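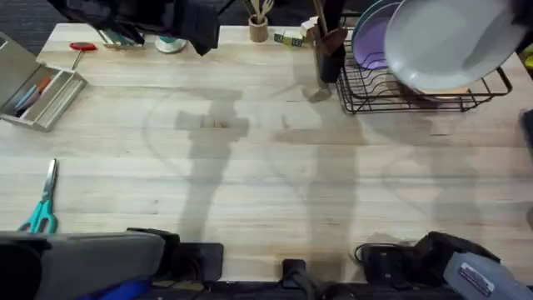
Kazue Sugiyama asked me whether one bottle of the Covham wood oil would really do her whole kitchen table, and could she put it on in the evening and eat breakfast there. Yes to the first! For the second, give it 24 hours, please.

I make this oil in 600 ml bottles and it's the thing I get the most mail about, so let me just tell you how I use it. Pour a little puddle — smaller than you think — and rub it along the grain with an old T-shirt. Wait a bit, wipe off everything that hasn't soaked in, and do it again the next day. 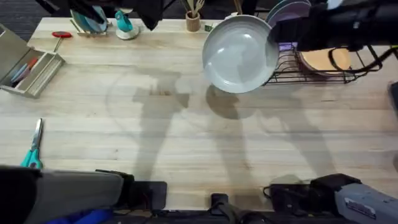
A second coat is plenty for most tables. If yours sees dishes and spills every day (mine does), I'd go over it again every 6 months, or whenever water stops beading up. Pale woods will warm up a shade, so try it on the underside first if you love that bleached look. Junpei Kamata did his bench without testing and wrote me a rather sad email in January.

It smells faintly of orange for a day or so. Please lay the rags out flat outside to dry before you toss them, because oily rags in a heap can catch fire.
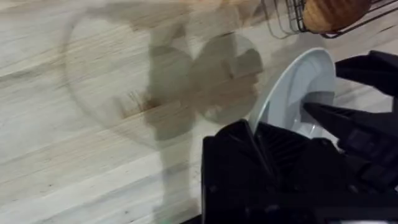 Pale wood, with a darker streak in the grain.

Size: 600 ml
Coats: two
Drying time: 24 hours
Also sold in a box of 4 bottles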